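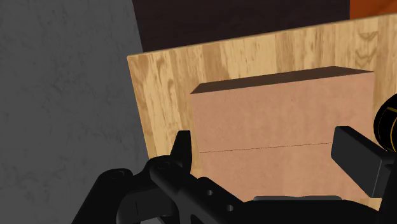 Gripper drops carton in simulation after a clean close

Asked by Mawar Kusuma

I have a two-finger gripper picking a closed carton in simulation. The fingers close and the force reading looks normal, then the box slides out as soon as the arm lifts. It happened at step 211 in 3 runs out of the last batch - same step each time. I already raised the friction on the box. No change.

2 answers

Mhairi Menzies
Check the friction on the finger pads too. Some engines take the lower value of the pair, so raising it on the box alone does nothing. Then look at what your script does at 211. A slip on the same step every time sounds like a command to me. Ours in the Prastier project was switching from force to position control right at lift, and the fingers backed off 2 mm.

Trujillo
had this, made the box lighter and it went away

Comment from Mawar Kusuma: It was the mode switch. Pads were set too low as well. Don't want to change the mass, it has to match the real carton.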